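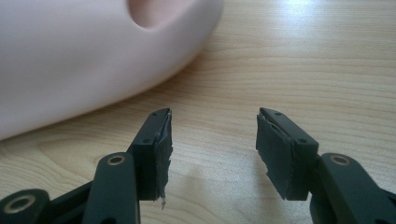
Fig. 1. Light wooden tabletop, bare in the middle, with two worn gray grip pads facing each other across the gap.

Household Skills 2, Unit 4: The Table
Notes by Bianka Mészáros, Skesturville evening program

Reading before class: the Tuvau packet, first half. The second half is mostly about doilies and can wait for August, or for retirement.

1. What a table is for

Everyone says eating. Then everyone goes home and eats on the couch, and the table takes in mail, keys, a bicycle pump and one sock. We will call this the drift. A flat surface at hip height collects whatever was in your hand when you came through the door, and no amount of good character prevents it.

2. Clearing

Start in the middle. Most people start at an edge and push inward, which gives you a heap with a nice border. Open a patch of bare wood in the center and work outward from it. Fig. 1 has such a patch. Yours may be smaller the first week.

Sort into "lives here" and "was passing through." Very little lives here. Kacper Witkowska, who teaches the Monday group, allows a third pile called "not sure." I don't, having seen his table.

3. Wiping light wood

Damp cloth, wrung out hard, along the grain. Dry cloth right after. Light wood shows rings and ink sooner than dark wood does - dark wood keeps its secrets and then ruins your sleeve. Don't scrub at a mark you haven't identified. Crumbs go into your hand, not onto the floor, where they become Unit 6.

4. Worn surfaces

Look at the pads in Fig. 1 again: ragged, scuffed, frayed along the bottom, a torn white strand hanging off one of them. Felt feet under a lamp can get just as shabby, and so can the backing on a placemat. Turn yours over and check before you slide anything across a finish you care about. Peeling stuff gets trimmed or replaced. Pressing it back down with your thumb is a wish.

5. For next time

Clear one table at home and keep it clear for 2 days. Write half a page on what came back first. Handouts are in room 336; if the door is locked, try the Stedon desk downstairs and be patient with them.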